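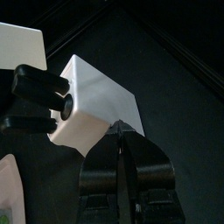

## About Pusari

Pusari is a test workshop in Farkeck. We try out grippers, arms, wrist cameras and controllers for firms that want to compare them before they buy. We opened with 3 benches and now have 25 grippers on the shelf.

Most jobs start with plain shapes such as a cube, held by one gripper or passed between two. After that we move on to the customer's own parts. Our last comparison for Dramani ran to 585 picks.
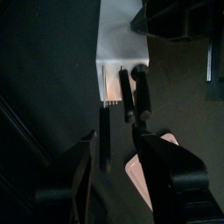 Tolent wrote to us that the notes on finger wear were more use to them than the pick times, and asked for more of them. Wear notes now go in every report.

We don't sell hardware or take commission from makers.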